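Open Day at the Faulkner Building, Jalthorpe

We got to Jalthorpe a little after nine in the morning, in light rain, and parked on the grass behind the Faulkner building. The open day happens every March. I had missed the last two, so this time I signed up early and got badge number 658, written in marker on a strip of tape.

The ground floor was mostly tables with leaflets and coffee. Ngaio Hinds was checking people in and sent us upstairs in groups of eight. Our group had a retired couple, a school librarian and a family with two boys who had come for the free pencils.

Upstairs there are four rooms along one corridor. The first is storage: metal shelves up to the ceiling, with labels in two languages. Rozália Šimko runs it and showed us how things are signed out. Everything has a card, and the card stays on the hook until the item comes back. She said the small garden tools are the most borrowed items in the building, well ahead of the kitchen things.

The second room was the one I had come for. The sorting table is in there, and so are the children's trowels and scoops, in light blue, purple and a couple of greens, most of them kept together in one white plastic tray with wooden handles mixed in. The walls around the table are covered in a swirling pattern of coral, lavender and blue that you notice from the corridor. 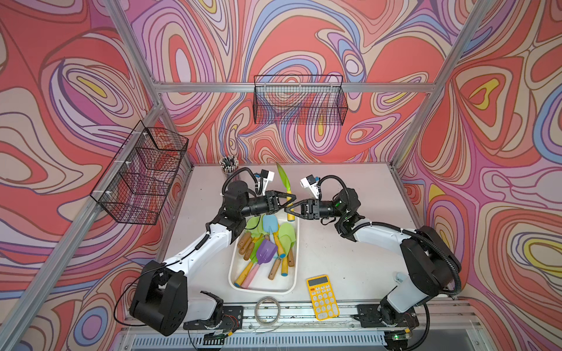
We had fifteen minutes in there, and it could have been longer. Hatice Kılıçarslan answered questions by the door. The librarian wanted to know about the wire baskets on the walls, and Hatice said they are for whatever is being put away that week. I asked why stationery ends up on the same table as garden tools. Her answer was that most homes have a table like that too — mine does.

The third room was closed for painting. The fourth, which they call Wader after the old boat company, has benches and a long sink, and Lanying Shao gave a short talk there on cleaning and labeling. The talk was good but hard to hear from the back. Bring a sweater if you go, as the heating was off on that side.

Lunch was soup and bread downstairs for a small donation. We left at two. Parking is free, the stairs are steep, and the elevator is at the far end past the restrooms.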